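Workshop notebook, bench room, September

Bench top no. 2, resurfacing and edge strip

Carried over from the last entry. The old top on no. 2 had gone at the front corner, where everyone leans, and the surface had yellowed in patches from the heat lamp. Mimoza wanted a plain white working face with nothing on it, so that small parts can be found again when dropped. Agreed. No grid, no printed scale, no mat.

Removed the old top at 9.20. Six fixings, two of them seized. Drilled out the seized ones, 5 mm then 6.5 mm, and cleaned the holes with a hand reamer. The slots in the metal rail below were full of swarf and old glue. Vacuumed, then scraped with a strip of scrap plastic. Do not use a steel scraper on the rail, it raises a burr on the lip and the nuts then jam halfway.

Checked the rails for level along the length and across. Long direction is good. Across, the window side was 1.5 mm low. Shimmed at the two legs, tightened, checked again, 0.2 mm. Left it there. The floor is worse than that anyway.

New panel

Panel came from Grerkent, cut to our drawing. Width correct. Length 2 mm over, which Juraj had asked for to allow trimming, though he had not written it on the drawing. Please write such things on the drawing. I nearly sent it back.

Trimmed on the saw with the face taped. Fine blade, slow feed, good side up. One chip of a few millimetres at the exit, on the back edge, where the wall hides it. Next time clamp a sacrificial piece at the exit side.

Face wiped with a damp cloth and then a dry one. No solvent. Viorica tried solvent on the offcut and it left a dull ring that would not polish out.

Fixing is from underneath, into inserts, so there are no screw heads in the face. 13 inserts in total, the odd one being the extra at the front corner that failed last time. Depth stop set on the drill with a collar and tested on the offcut first. All inserts went in square except the fourth from the door end, which leans a little. The bolt still runs in by hand. Left alone.

Torque: hand tight plus a quarter turn. Vasilis asked for a figure. I do not have one that means anything for this panel and would only be making it up. A quarter turn.

Edge strip

Purpose of the strip is to cover the cut edge of the panel and stop it being chipped by the vice and by belt buckles. Previous top had a glued plastic edging which lifted after one winter. This time plain pale wood, straight grain, left bare.

Four lengths picked from the rack. Rejected one for a twist that showed as soon as it was laid on the flat. Planed to thickness, then both long corners taken off with two passes of a block plane. Sanded 120 and 180. Stopped at 180, finer is wasted on a bench edge.

Arben asked whether it should be oiled. My view is no, for the present. Oil transfers to the white face and to paper, and we lay drawings on this bench. If it gets grubby it can be sanded back in place. He disagrees and has written so in the margin of the previous page. To be looked at again after three months of use.

Strip is glued and also pinned from below. Glue run as a single thin bead along the panel edge, spread with a card. Clamps every 200 mm, with blocks of scrap under the jaws. Two points to note:

- The strip creeps upward as the clamps come on. Start with the clamps only nipped, tap the strip down flush with a block, then tighten from the middle outwards.
- Squeeze-out on the white face must come off at once. After about ten minutes it takes a scraper and then you see the mark at low angle.

Clamps on at 11.50, off at 15.30. Ran a straight edge across the joint at the usual stations. Flush to proud by a hair everywhere, except near the door end where the strip stands 0.4 mm proud over a length of 202 mm. Took that down with a card scraper, white face masked with two layers of tape. Good now. A sheet of paper slides over it without catching.

Corners are butt joints. I considered mitres and decided against. A mitre at bench height gets knocked and opens, and a butt joint can be replaced one side at a time.

Relation of strip to rail

The rail sits lower than the white face and outside the strip, as on bench 1, so the clamps and the lamp arm can go in the slots without touching the working surface. Keep the slots clear. On bench 1 they have become a shelf for pencils and washers.

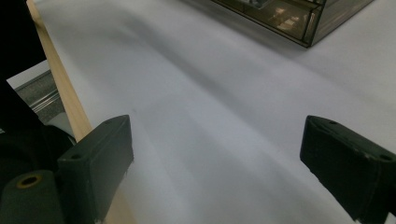 Use and cleaning

For everybody using the bench:

- No cutting directly on the white face. There are boards under the bench for that.
- No solvent, see above. Damp cloth, dry cloth.
- Soldering only with the Endgate mat down. The mat goes back in the drawer afterwards.
- Anything heavy is lifted on, not slid on over the wood.
- Nothing clamped across the strip without a block under the jaw.

Glare

Vasilis noted that the white face is tiring under the overhead tubes in the afternoon. Took the rear pair out of circuit for a trial. Light is softer with them out and fine work is still possible with the lamp. Fitting a diffuser would be better. Kultley list one in the right length, price not yet asked.

Materials and time

Offcuts from the panel: one usable, 470 by 310, labelled and put on the upper rack. The rest is narrow and has gone in the bin. One spare length of the wood strip kept for repairs, standing behind the door. It is not kindling.

Bolts used came from the Grgić box. 47 left in it after this job. Reorder at 20.

Working time, two people, 56 minutes for the strip excluding the glue, most of a day for the whole bench.

Open points

1. Oil or no oil on the strip. Arben and I, in three months.
2. Fourth insert, check whether it has loosened. Next time the top is off.
3. Diffuser price. Vasilis.
4. Shims at the window legs are loose offcuts of aluminium at present. Juraj to cut proper ones.
5. Bench 1 has the same old plastic edging and it is lifting at the left. Same method, if this one holds.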